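Can a robot fold your trousers yet?
By Petronella Visser

Have you ever been told to tidy your room and wished, just for a minute, that a machine would do it for you? Lots of grown-ups wish for that too!

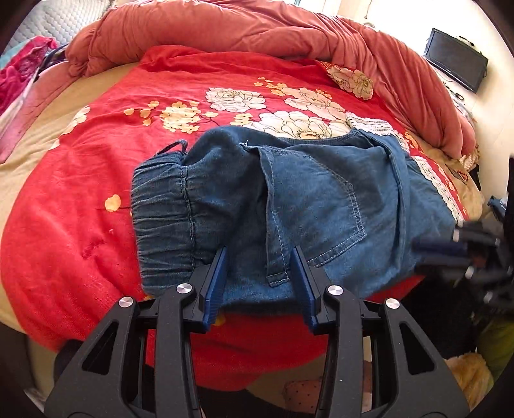
Why are clothes so tricky?

A cup stays the same shape wherever you put it, which is a great help to a robot. Trousers are much naughtier. Drop a pair on the bed twice and they'll land in two quite different heaps, with a leg tucked under here and a pocket poking out there. The blue denim ones on the red flowery cover have a stretchy, gathered cuff, and the two ridged blue fingertips have to pinch the cloth between them. Squeeze too little and it slips away, but tug too hard and everything comes along with it!

So, can they do it?

A bit, and slowly. At the Zetden workshop, Fatima Mathebula gave her folding machine 37 pairs of trousers to try, and it managed 36 of them (the last one ended up in a sort of knot, poor thing). It took 186 minutes, so you would probably beat it, even if you stopped for a biscuit. Machines do better in big laundries, where flat things like sheets come along one after another.

For now, I'm afraid, your pyjamas are still up to you.

Read next
Why do robot vacuums bump into chairs?
Who stacks the shelves at night?
How does a lift know where to stop?

Get our newsletter every October and spring term. Ask a grown-up to sign up.

© Mallov Young Readers | Contact us | Back to top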